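分类:仓储与物料 | 内部通讯

Haugland 分拨中心周转箱编码规则调整

Haugland 分拨中心自1月起停用按供应商划分的周转箱编号,改用按周转路径划分的新编号。新编号共7位:前两位为站点代码,中间四位为流水号,末位为校验位。首批换标2,000只,涵盖 Firnik 与 Bimari 两条线路,Stullmont 线路暂沿用旧标签。

调整的起因是盘点差异。上一周期内,系统记录与实物不符的箱体为334只,多数属于跨线路借用后未登记归还。旧编号只反映采购来源,不反映箱体当前归属,扫描时无法提示错投。

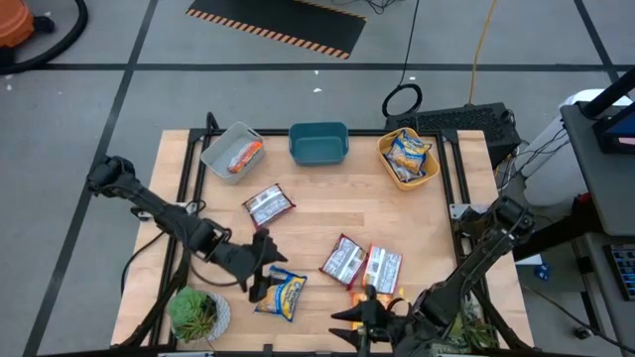
新规则下,箱体每经过一个交接点须扫描一次,超过55小时无扫描记录的,系统自动列入待查清单。标签贴于短边外侧,距上沿留一指宽,不得覆盖原有模具标记。清洗前无须揭除标签;边角翘起的应整张更换,不得用胶带补贴。

旧标签箱体在过渡期内仍可入库,但不得与新标签箱体混码。混码托盘由收货端退回上一交接点处理,退回单须注明线路名称。

编码对照表由物料组 Gunvor Rønning 维护,修订后随通讯下发。

读者留言

仓管老周:校验位算法能否附在对照表后面?手工录入时用得到。

北线收货:Stullmont 的箱子什么时候换?现在两套标签一起扫,枪要来回切模式。

lin_m:短边贴标在笼车里看不见,建议长边再加一张。

联系物料组 | © 2021 Haugland 版权所有 | 返回顶部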